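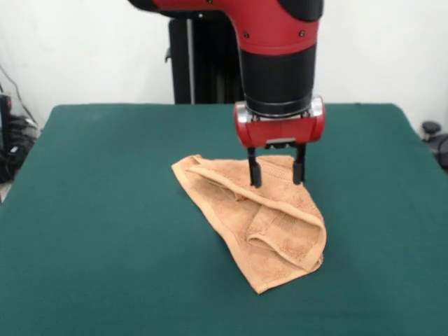 Attachment 1 to ticket 1118: peach hand towel on the green table, crumpled

Ticket 1118
Opened: April 5, 2018
Opened by: Marleny Espinoza, linen room, Grajales guest house
Assigned to: Octavio Zapata, Dromside textile support
Product: hand towel, terry, peach, with woven border band
Status: closed

Subject: Towels do not fold to the same size, border band goes crooked

Description of problem

Good morning. We bought the peach hand towels from you for our guest house, and we have a difficulty with the folding. When the towel is new from the package it folds well and the stack is straight. After some washes the two long sides do not meet anymore. If I put corner to corner, the middle makes a wave. If I make the middle flat, the corners are apart by the width of a finger. The woven band is the worst place. It pulls the terry together, and next to it the cloth stands up like a small hill.

We fold on a table with a green cloth on it. In attachment 1 the towel is crumpled, with one flap turned over so that the band shows near the middle.

What I tried already:
- folding first in the long direction, then in the short direction. Small improvement.
- pulling the corners by hand before folding. The corners become better, the band does not.
- ironing. The band became flat but the loops also became flat, and the towel was not nice to touch. I do not want to do this again.

We wash at 90 degrees, because this is how my colleague Lucero Quintero learned it for white linen, and we dry in the machine until the end of the program.

Please tell me if the towels are faulty or if we do something wrong.

Marleny Espinoza

Reply 1, Octavio Zapata

Dear Marleny,

Thank you for the clear message. I have some questions before I can say if it is a fault.

1. Do all the towels have the problem, or only some of them?
2. Do you take the towels out of the dryer immediately, or do they stay inside?
3. On the label, can you still read the washing symbols?
4. Can you put one towel flat on the table, without pulling, and tell me if the band is shorter than the hem at the end of the towel?

The green cloth can be a part of the difficulty also. Terry holds on to a cloth like this. When you move one corner, the rest of the towel stays behind, and you get a wave that is not really in the towel.

Octavio

Reply 2, Marleny Espinoza

Dear Octavio,

1. All of them that we use. I opened a new package to compare, and the new ones are fine.
2. They stay inside. Usually the dryer finishes when we are serving breakfast, and Lucero empties it after.
3. The symbols are very pale now. I could not read the temperature.
4. Yes, the band is shorter. I put a ruler and the difference is 2 centimeters.

About the cloth, I think you are right. I tried one towel on the bare shelf in the corridor and it was easier to slide. But the shelf is too narrow for working, and we would like to keep the cloth.

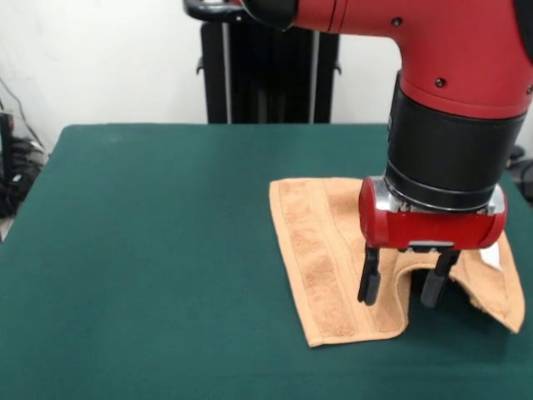

Attachment 2 to ticket 1118: same table, towel lifted in a fold

The band is the part I ask you to look at when you have time. I had believed that my folding was bad, so I asked Milagros Betancur to fold also, and her stack was crooked in the same way as mine. She starts always from the side where the label is. In attachment 2 you can find this side by the small white piece near the right end, and the band goes along the length of the towel as a darker stripe on the left part. The left edge lies flat while the other part is up in a soft arch, so maybe you can compare how the cloth behaves at both sides. For me it is difficult to judge from a picture if the band is pulling or not, but you know the product better.

Marleny

Reply 3, Octavio Zapata

Dear Marleny,

The pictures are useful for the texture and for the position of the band, but I cannot measure from them, so I will use your ruler result.

I spoke with Keisha Alcantara, who is responsible for the terry products in our Ferport office. Her opinion is that the towels are not faulty. The band is woven flat, without loops, and it shrinks differently from the terry. With 90 degrees and a full dryer program it shrinks too much. Then the towels lie warm in the drum and the creases stay in them.

Please try the following with 8 towels:

1. Wash at 60 degrees, and do not fill the drum completely.
2. Take them out of the dryer when they are still a little damp.
3. Shake each towel two times, holding it by the short side.
4. Lay it on the table and pull the band gently in its own direction, not across.
5. Lift the towel when you fold it. Do not slide it on the green cloth.
6. Fold in the long direction first, with the band on the outside. Then make the short fold.
7. Let the stack rest on an open shelf until it is dry.

The band will not come back to the full length. I expect that you can win one half of the difference.

Octavio

Reply 4, Marleny Espinoza

Dear Octavio,

We did it with 8 towels as you wrote. After the third wash the difference at the band is 1 centimeter, measured with the same ruler. The corners meet now if I pull the band first. The hill next to the band is still there but it is low, and in the stack it does not show.

Step 5 was the most difficult for us because the hands want to slide. Lucero forgot it several times and we had the wave again, so I wrote it on a paper and put it on the wall next to the table.

One more question. The sister house in Mirnamberg has the same towels, but they dry them on a line. Must they change something?

Marleny

Reply 5, Octavio Zapata

Dear Marleny,

I am glad for the result. For the line, they should hang the towel by the short side, so the weight pulls the band long. The temperature should be 60 degrees also for them.

I ask Keisha to send you a new care sheet in May, because the printing on the label should not become pale so early. This point I have noted separately.

Can I close the ticket?

Octavio

Reply 6, Marleny Espinoza

Yes, please close. I will send the steps to Mirnamberg today.

Resolution: no product fault. Shrinkage of woven band from high wash temperature and long drying. Customer changed washing and folding. Label printing passed to K. Alcantara.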